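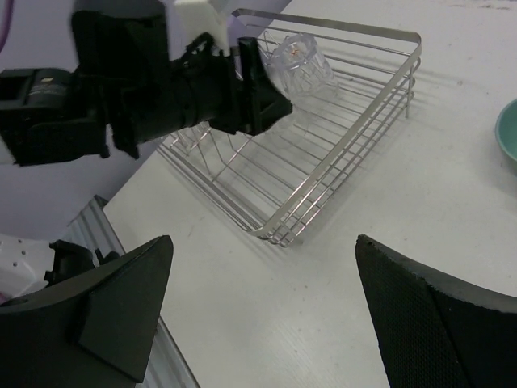

Went to the Pramau open day on Saturday and have been arguing with people about it ever since, so I'm writing it down. Quickly, before work.

First the argument. My friend Verna Fitzsimmons reckons a dish-rack demo is an insult. Decades of promises and they offer us the washing up. A machine that costs more than my car, next to a rack you can get in any hardware shop. She left before the tea ran out.

I stayed for 14 goes. And I think she's wrong, mostly.

Cups are hard. Properly hard. They're hollow, they've got handles or they haven't, they roll, and the clear ones are a pig to see on a white table. Anyone who's groped in a sink for a wine glass knows this with their hands. It's just that we learned it at four years old and forgot we ever learned it. Car factories solved the car door years ago becuase the door is always the same door, in the same place. Your kitchen isn't like that. Mine certainly isn't.
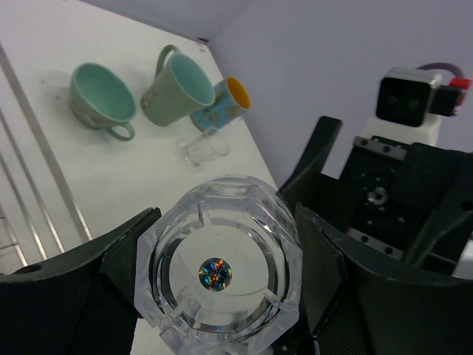 *Glass held upside down, sticker still on the base. Mugs waiting behind.*

Glass was the one I couldn't look away from. Two black fingers, dark mesh pads on the insides, and this heavy faceted thing between them. I held my breath, like an idiot. So did the man next to me.

Now the grumbles. The talk beforehand was dreadful. A slide saying 2,000 hours of practice, then a slide saying 4,000 by next July, and no slide at all saying how often it drops one. I asked. Cletus Begay, who was running the table, gave me a straight answer at least — "more than you'd put up with at home" — and I trusted him more for that one sentence than for everything on the screen. Put it on the slide! People can cope. We've all smashed a glass.

Also the walls. Pale, plain, all round the table, no window, no toddler, no cat, no half-eaten toast. I get why. You start somewhere. But the leaflet had the word "home" on it five times and that table is not a home. It's a table. Fistlow did the same at their event in the spring, lovely brochure, a kitchen in every photo, and the real thing stood in a booth.
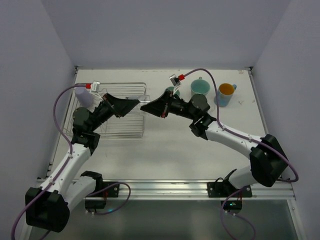
And two arms. I'd gone in thinking one would do, and one might for a simple pick-and-place job. But watch yourself unload a rack tonight. You pass things across, you steady with the left, you don't notice. I went home and tried it one-handed and it was miserable, took ages, swore a lot.

So who's it for? Verna says nobody with a working sponge. I keep thinking of my aunt up in Strickland, whose hands are bad now and who drinks out of one plastic beaker all week, as it's the only thing she can wash safely. She has a cupboard full of nice mugs. She'd not find it insulting. She might find it too slow, and she'd definitely find it too big, and there's no price yet, I did ask that aswell. Cletus just laughed.

What I'd like is fewer promises and longer open days. Let people bring their own cups. The chipped ones, the daft novelty ones, the one with the handle glued back on. Let them stand there and watch it fail for an afternoon. The Zirkik lot are supposed to be doing one in the autumn and I've emailed them to suggest it. No reply so far.

Verna's coming to that one too, she says, to heckle.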